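Ticket: Stultia scoreboard feed drops during Nurley home games
Status: open

Wednesday, second quarter. Score stuck at 48 on the public page while the Bodin console in the gym kept updating. Shot clock unaffected.
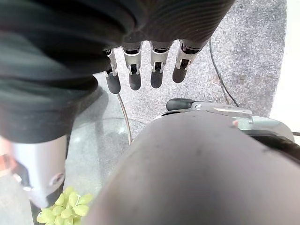

Restarted the relay. Feed came back after about 65 seconds, then dropped again at the half. Log shows 6 timeouts, all on the foul-count packet.

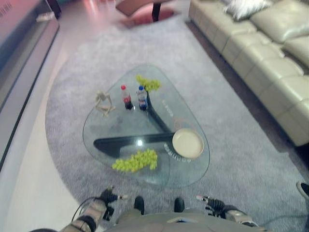
Grapes on the glass table

Changed the polling interval to 5 seconds – no drops in the fourth quarter. 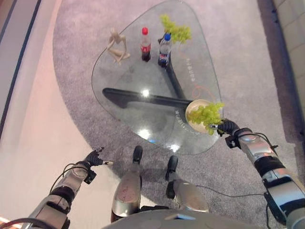
Next steps
Trametora to patch the foul-count parser. Retest at the next home game.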